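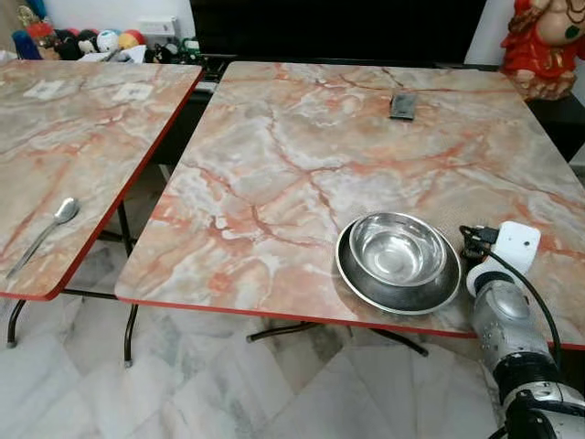
Folding tables with the red edge - keep or swap?

Last updated: September 2024

gemma_s
Two of these now, side by side. Faux marble top, gray and salmon with the rust veins. Need to feed people on them in November. Do I cover them or leave as is? Steel bowls and spoons go on top, nothing fancy.

remo81
Leave them. Wipes clean in a second. Tablecloth on a glossy top slides all over teh place.

verenag
Disagree. That pattern plus a marble floor is a lot. Plain cloth, clips at the corners, done.

remo81
Clips pop off that thin edge band. Tried it, lost one in the soup.

verenag
Then buy better clips? Mine are Skutadora, 57 for a bag at the Surkcombe market, still holding.

gemma_s
57 for clips, no thanks. More worried about scratches tbh. Steel dish with the smaller bowl sitting in it, gets dragged around all dinner.

carmela_c
Felt dots under the dish. And dont shove the tables tight together, the edge bands rub and the red chips. Leave a finger of space.

remo81
Gap = spoons on the floor. Push them together.

carmela_c
Remo you have never once set a table.

gemma_s
ok felt dots, small gap, no cloth. Will try it this weekend

verenag
Still say cloth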